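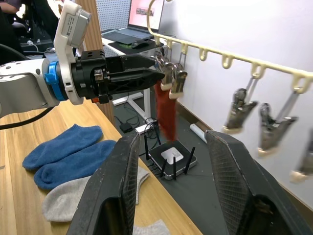
Our project looked at the children's menu in the hotel restaurant of the Benell, where two of our group worked in August. The menu had five dishes and four of them came with chips. We wanted to find out if families would order vegetables when the choice was made easier.

We wrote a second menu with the cook. It offered lentil soup, baked fish with peas, and pasta with a tomato and carrot sauce. The prices stayed the same. For 33 days both menus lay on each family table. 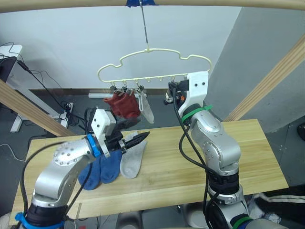
Edmund Domański thought the names of the dishes mattered more than the recipes, and he asked us to write "orange pasta" instead of the long name. We did so after the first week.

In total 345 children's meals were sold. The pasta was chosen often — also by parents, which we did not expect. The soup was hardly ordered, maybe because the weather was warm.

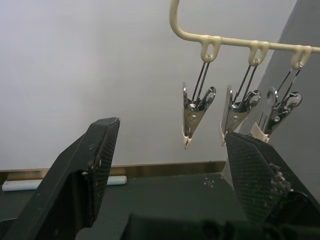 Fig. 3. Clip hanger and gripper.

Our method has weak points. We did not ask the age of the children, and we did not weigh what was left on the plates. A meal which is ordered is not always a meal which is eaten. 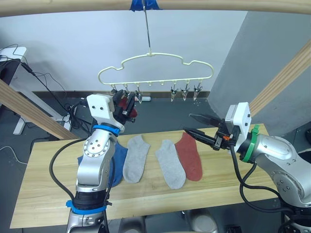 Photo: Dariusz Grabowska

For a next group we recommend to test one new dish at a time and to keep the leftovers in separate boxes for weighing. The recipe for the sauce, with the quantities for 300 portions, is in Appendix B.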